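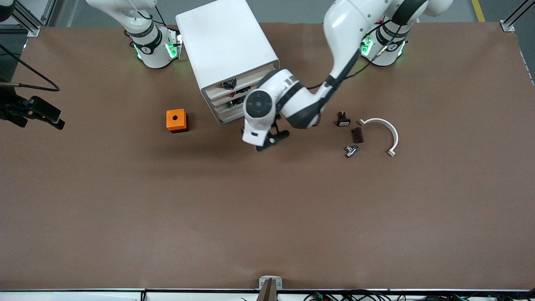

Reading rulings aloud is the best way to find out if anyone can follow them, the chief clerk in Dronport told a packed courthouse library on Friday. The county court there has gone through 2379 of its past opinions – a labor of love, by all accounts – to see which poets and storytellers its judges like to quote. Nursery rhymes came first with 102 mentions, well ahead of the Bible at 47. The full list goes up in the Clisport law library, where visitors are warmly welcome.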